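Bildergalerie: Der Kioskraum im Lernhaus Vuscombe

Übersicht | Räume | Bildergalerie | Anfahrt | Kontakt

Stand: 21. Januar 2025

Im Erdgeschoss des Lernhauses Vuscombe ist ein Übungskiosk eingerichtet. Er dient der praktischen Unterweisung im Bereich Verkauf und Verpflegung und steht den Kursgruppen des Hauses sowie den Partnereinrichtungen in Lotesby zur Verfügung. Die Ausstattung orientiert sich an einem kleinen Verkaufstresen, wie er in Bahnhöfen, Schwimmbädern und Foyers üblich ist: Auslagen für Süßwaren, Flaschenregal, Tablett, Brotkorb und Hotdog-Roller. Die folgende Galerie gibt einen Einblick in die Warenpräsentation und in das Anrichten am Tisch.

Der Raum wurde im September neu gegliedert und umfasst nun 40 Quadratmeter. Lagerfläche und Tresenbereich sind seither durch eine halbhohe Wand getrennt – eine Änderung, die von den Kursgruppen seit längerem gewünscht worden war. Die Verkehrswege sind dadurch breiter geworden, und die Warenannahme kann ohne Störung des laufenden Unterrichts erfolgen.

Süßwaren und Gebäck

Für kleinteilige Ware wird ein durchsichtiger Stufenständer verwendet. Schokoriegel liegen quer auf den Stufen, sodass der Schriftzug – im Bild »Snickers« – von vorn lesbar bleibt. Kleine Schachteln finden daneben Platz, größere Gebäckpackungen mit Karomuster stehen am Rand. 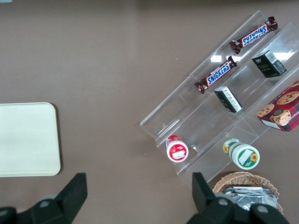 Im Unterricht wird besonderer Wert darauf gelegt, dass gleiche Artikel parallel zueinander ausgerichtet werden. Etiketten und Strichcodes sollen beim Kassieren ohne Umdrehen der gesamten Auslage erreichbar sein. Bei Schachteln, die seitlich abgelegt werden, ist die Lage des Codes vor dem Einräumen zu prüfen. Die Bestandsliste des Übungskiosks führt derzeit 1.868 Einzelposten, einschließlich der Reserve im Lagerbereich. Grundlage der Sortierung ist der Warengruppenplan Kellano, der in allen Kursen des Hauses einheitlich verwendet wird und am Tresen ausliegt.

Tresen mit Tablett, Flaschenregal und Brotkorb

Auf dem beigefarbenen Tablett wird das dreieckige Sandwich aufrecht angerichtet, damit Gelb, Grün und Rot der Füllung zur Geltung kommen. Dahinter stehen rote Glasflaschen mit weißem Schriftzug auf zwei Ebenen, seitlich schließen der runde Korb und der Hotdog-Roller mit gelbem Bedienfeld an.

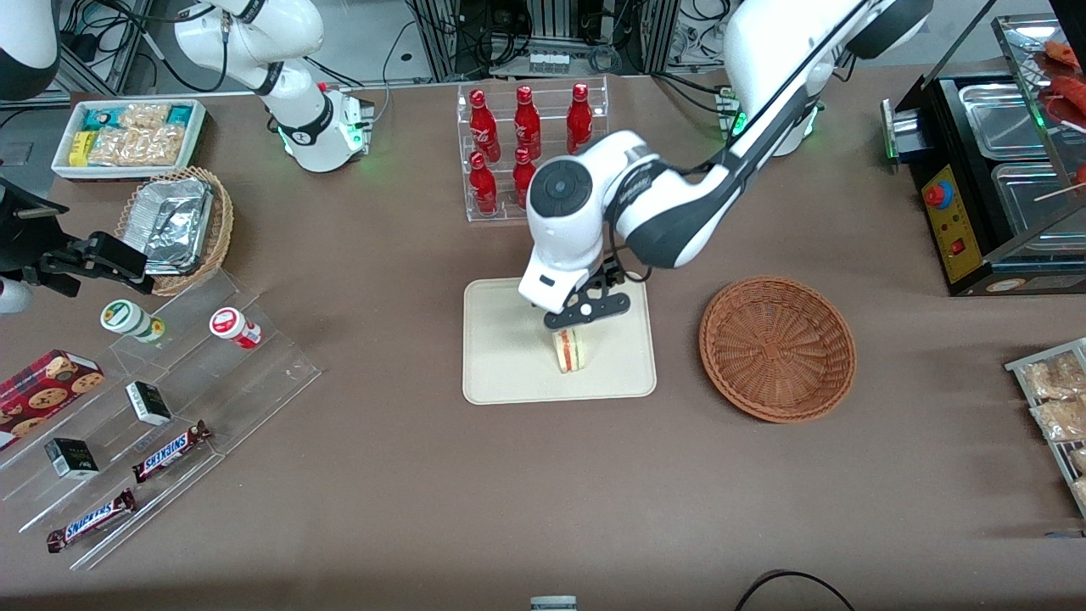 Die Anordnung folgt dem Grundsatz, dass die Ausgabefläche in der Mitte frei zugänglich bleibt. Getränke werden stets hinter den Speisen platziert, Geräte am Ende des Tisches. Der Korb ist für Backwaren vorgesehen und wird erst zu Beginn einer Übungseinheit bestückt. Am Hotdog-Roller darf ausschließlich nach einer Einweisung gearbeitet werden; die Betriebsanweisung ist im Kursordner unter Abschnitt 7 abgelegt. Nach jeder Einheit sind die Tischflächen abzuwischen und die Tabletts in das Regal neben der Tür zurückzustellen.

Belegte Brote

Das Spielzeug-Sandwich besteht aus drei hellen Brotscheiben mit zwei Lagen dazwischen, einer blassgrünen Salatlage mit gewelltem Rand und einer rot-orangefarbenen Lage mit feinen roten Schlingen. Die untere Hälfte ist in Klarsichtfolie eingeschlagen, die Rinde schaut oben heraus. 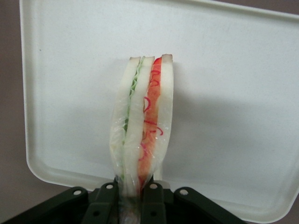 Hinweise zur Nutzung

Die Belegung des Übungskiosks ist über das Sekretariat des Lernhauses anzumelden. Eine Einheit dauert in der Regel 2 Stunden, Auf- und Abbau eingeschlossen. Gruppen aus Lotesby werden gebeten, den Seiteneingang zu benutzen. Für Veranstaltungen der Reihe Bandara gelten gesonderte Zeiten, die dem Aushang im Foyer zu entnehmen sind.

Die Aufnahmen dieser Seite dürfen für interne Kursunterlagen verwendet werden. Eine Weitergabe an Dritte bedarf der schriftlichen Zustimmung des Lernhauses Vuscombe.

Zurück zur Übersicht | Seite drucken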